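Ferkville Formal Hire Fit Notes
README, last changed 3rd May

Written fit notes on hired formal wear, collected by Tejada at its Ferkville counter and tidied into one table. 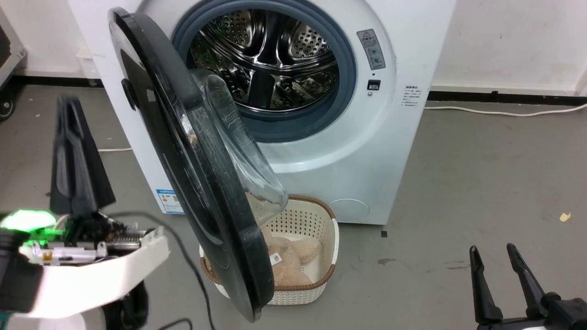

Metora wrote back after reading the first draft that the jacket columns were clear enough but the trouser ones were not, and asked whether "rise" meant the front rise or the full seat measurement. It means the front rise, from the crotch seam to the top of the waistband. The column is now called front_rise.

What is in it

The table has 200 rows. Each row is one hire of one outfit. There are 41 columns, most of them measurements in centimetres. The rest cover cloth, lapel shape, lining, and what the wearer said when the outfit came back.

Files

fitnotes.csv holds the main table
styles.csv lists the jacket styles and their codes
CHANGES.txt records edits since March

How the notes were taken

Counter staff measured the wearer over a shirt, with shoes on. Jacket length was taken from the base of the collar at the back. On return, the wearer was asked how the outfit felt when sitting, reaching and dancing, and gave each a score from 1 to 4, where 4 is comfortable. Blank scores mean the question was skipped. Please don't read them as zero.

Cleaning

Spellings of cloth names have been made the same throughout. Inches were changed to centimetres and rounded to the nearest half. Comments were left as written, apart from names and phone numbers, which were taken out. Ovatex supplied the size chart used to fill the label_size column.

Known problems

Sleeve length is missing for all the velvet jackets.
Braces and belts share one column in the older rows.
2 rows have a waist larger than the chest. Both were checked against the paper slips and left in.
Kilts and tailcoats are not covered.

Use

Fine for size advice, teaching and small studies of fit. The wearers all came to one shop, so the table shouldn't be used to set a size range for general sale. Please name the Tejada counter if you print anything from it.

Corrections

Send the row number, the column and the value you think is right. Changes go into the next version and are listed in CHANGES.txt.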